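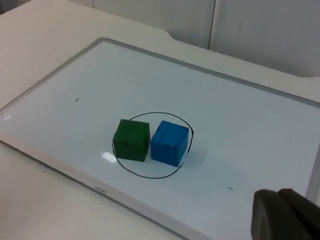
Please put your glossary at the back

I read a lot of fantasy that people post online for free, mostly on Lykkegaard, mostly in bed, mostly when I ought to be asleep. I love it. I've read things on that site that I'd put next to anything on my shelves (and my shelves are groaning). So take what follows as a grumble from a fan.

On Wednesday I opened the first chapter of a new serial called Skollmont and it wasn't a chapter. It was a glossary. 1,209 words of it, before a single person had opened a door or drawn a breath. I learned the names of the moons. I learned the difference between a warden and an under-warden, and that there used to be a third sort of warden who was abolished after a war I hadn't heard of. Then I got a pronunciation guide, and then, finally, a girl on a boat, and the girl on the boat was brilliant! She was stealing the boat! Why on earth was she on page two?

I nearly didn't get to her. I was one more moon away from closing the tab, and I'd have missed what's turned into my favourite thing of the summer.

What a reader can carry

I think writers forget how little we can carry at the start. You've lived in your world for years. You know that the harbour people won't eat eels and that the hill people eat practically nothing else, and it all feels like one thing to you, because you've put it together bit by bit in the bath and on the bus. I've just got here. If you hand me forty words with apostrophes in them I'll drop the lot, and I won't go back to pick them up when they finally matter in chapter nine.

Whereas if you give me the girl and the boat, I'll learn anything you like. I'll learn what the boat is called and who it belongs to and what happens to thieves in that town, because now I'm worried about her. Worry is a wonderful teacher. I learned the whole legal system of Vudano, which is a made-up island in a story by Riku Yokoyama, purely because a baker was about to be tried for cursing a goose. I couldn't tell you much about the law in my own country, but I could still defend that baker.

Yokoyama doesn't explain a single term in that story, by the way. The first time somebody says "salt witness" you haven't a clue. The second time, a man is led in with his sleeves rolled up and everybody in the court goes quiet, and you've got the general idea. By the third you're shouting at the judge for ignoring one. That's a definition, as far as I'm concerned, and a much better one than "Salt witness (n.): a person bound by oath to..." and I'm yawning already.

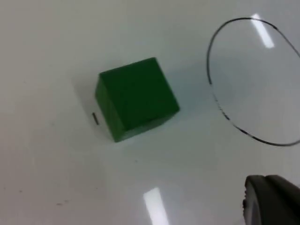 A green cube on a white tabletop.

The other side of it

I put all this to my friend Gunhild Egilsson, who writes the kind of fantasy I'm moaning about and writes it very well, and she was quite cross with me. She says some readers like a glossary first. They want to walk in knowing where the exits are. She also says that a serial isn't a book – people come to chapter thirty having read chapter twenty-nine a month ago, and they've forgotten who half the cast are, and a list is a kindness.

She's right about the second bit. I read Grirnari as it came out, all 993 pages of it, over what must have been more than seven months, and I was forever muddling the two uncles. One of them is dead! It makes a difference! I'd have kissed anyone who gave me a list of uncles.

But that list can live somewhere else. Hanne Østergaard, who wrote the thing, eventually stuck one on a separate page with a link at the bottom of each chapter, and it was perfect. I went there when I needed it and never felt I'd been set homework. It even had jokes in it, which only worked if you'd read the story. The entry for the dead uncle just said "Still dead". You can't do that joke on page one to somebody who hasn't met either of them.

As for readers who want it first, well, they can click the link first. I flick to the back of paper books to look at the family tree before I start, and I'd be annoyed if somebody told me off for it. I just don't want the family tree stapled to my forehead on the way in.

Maps are all right

I'm letting maps off. I know it's inconsistent. A map takes a few seconds to look at and then your brain goes off and does its own thing with it – what's in that forest, why is there only one bridge, who'd live up there in winter? It asks me questions. A glossary answers questions I haven't asked, and the answers take all the air out of them. If you tell me at the top that the Hollow King is really the queen's brother under an enchantment (and yes, I have seen a glossary do this, in the very first entry under H), you've spent your best surprise on a reference section.

I'd also let off anything that's properly part of the story. Letters, bits of song, an extract from a terrible guidebook written by a snob. Sigrún Bjarnason opens a chapter with a list of rules for ferry passengers and every single rule tells you about some dreadful thing that once happened on the ferry. Information, yes, but she's playing with it, and you can tell she had a lovely time.
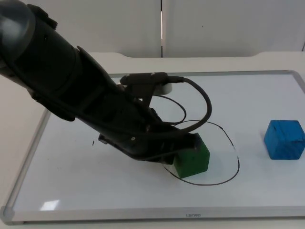

Where I think it comes from

My guess is nerves. A long explanation at the front is a way of clearing your throat. You've made this big odd thing and you're about to show it to strangers, and what if they don't understand it? What if someone asks how the tides work with three moons? So you get your answer in early, and the poor girl has to wait on the quay with her hand on the rope.

I do it too. I've got a story in a drawer that starts with a page and a half on the history of a river. I showed it to Steinar Sveinbjörnsson, who used to run our writing evenings, and he drew a line across page two in pencil and wrote "hello, here we are" next to it. I sulked for a weekend. Then I cut everything above the line, and the only fact I had to put back in was that the river ran uphill, which took me half a sentence.

So that's my plea to anybody about to post chapter one tonight. Trust the girl on the boat. Leave the moons in the sky and let me notice them when she looks up. And if you're the person writing Skollmont, I'm on chapter six, I'm having a marvellous time, and I still don't know what an under-warden does, so please have one turn up soon and be horrible to somebody.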